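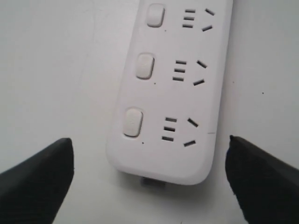
A white power strip with three rocker switches between the fingers of the gripper. Switching tasks make up half of the Trammont student program.

FOR IMMEDIATE RELEASE
29 April 2026

Trammont students to test robot arm on household switches, and to publish the misses

TRAMMONT – The robotics club at Trammont Technical School will hold an open trial of its student-programmed robot arm in May, with every attempt recorded and every result posted, good or bad. The club makes no promise that the arm will do well.

The project, called Flodolska, asks a simple thing of a machine. Can a two-fingered arm, programmed by teenagers on a school budget, operate the ordinary objects found in a kitchen or bedroom? The list of tasks includes pressing a chosen switch on a power strip, turning a lamp on and off, sliding a drawer shut and picking up a spoon.

"I have sat through a lot of school robot demonstrations," said Oriana Retamal, who teaches electronics at Trammont and leads the club. "The robot picks up a block, people clap, and then you find out it was the ninth try and the block was taped down. I didn't want to put my name on another one of those."

Retamal agreed to run the project this year on the condition that students write down the rules before the trial and leave them alone afterward. A task counts as done only if the arm finishes it without a hand on the table or a restart. An attempt that presses the wrong switch is a miss, even if the right one is pressed a moment later. Objects will be moved between attempts by a student from outside the programming team.

The last rule caused the most argument. Early versions of the program worked from fixed positions, and the arm would press down with great confidence on bare table if the power strip had been turned a little. The students have since rewritten that part to use pictures from a small camera mounted near the gripper. Whether this is a real improvement is one of the things the trial is meant to show.

"It's better than it was in the fall, but that isn't saying much," said Ignacio Leiva, a senior on the programming team. "White switches on a white strip on a pale table is a hard picture for our software. When the light changes, it gets worse. We have one setting that works in the morning and another for after lunch, and I don't think that should count as solving it."

The club will make 300 attempts in all, split evenly between switching tasks and handling tasks. No power strip or lamp used in the switching tasks will be connected to house current. Contact is judged by watching the switch, and a student referee's call stands unless the recording plainly shows otherwise.

Two other school clubs, from Cotia and Ulloa, have agreed to bring their own arms and attempt the switching tasks under the same rules. There will be no trophy and no overall ranking. Retamal said the three arms differ too much in cost and age for a ranking to mean anything, and that she would sooner have three honest sets of results than one winner.

The Trammont arm and its parts cost the club $1,188, paid for out of the school's activity fund and two bake sales. The figure does not include the laptop, which belongs to the electronics classroom, or replacement pads for the gripper fingers, which wear out faster than expected. A full list of parts will be posted with the results, along with what broke.

Eight students worked on Flodolska this year, meeting after school 4 days a week. Most had never written a program longer than a page. Retamal is careful about what she claims they have learned.

"People want me to say this gets kids ready for the jobs of the future," she said. "I don't know what those jobs are, and neither does anyone selling robot kits to schools. What I can say is that these students now ask how many times something was tried before they believe it works. They ask it about their own work too, which was slower in coming."

Leiva, who joined the club as a freshman, said he had expected to spend the year building something that looked impressive on video. A short clip made in the winter did look that way, he said, and the team later decided to take it off the club page. It showed one good press and left out the rest of the afternoon.

"My aunt saw it and asked when it could come help my grandmother around the house," Leiva said. "I had to tell her it can't reliably find a switch yet. After that I felt kind of bad about the clip."

The club has also turned down an offer to have the arm hand out programs at the school's spring concert. Students judged that it would drop most of them – and that a person would have to stand beside it the whole time anyway.

The open trial will take place in the school's electronics room over two afternoons in May. Dates will be posted on the club page once exam schedules are final. Visitors are welcome but should expect long quiet stretches, a fair amount of waiting while the arm returns to its start position, and no music. Seating is limited, and flash photography is not allowed because it confuses the camera.

Results will be posted within a week of the last attempt. They will include the full attempt sheet, the recordings, the program as it stood on the first afternoon and the referees' notes on disputed calls. Other schools may copy the rules and the sheet without asking. The club asks only that anyone who does so post their misses as well.

About the Trammont robotics club
The club is open to all students at Trammont Technical School, with no experience required. It meets in the electronics room and is led by Oriana Retamal. The club does not endorse any maker of robot arms or teaching kits and has not received equipment from one.

Media contact
Oriana Retamal, Trammont Technical School, electronics department. Interviews with students need a signed form from a parent or guardian. Please allow two school days for a reply.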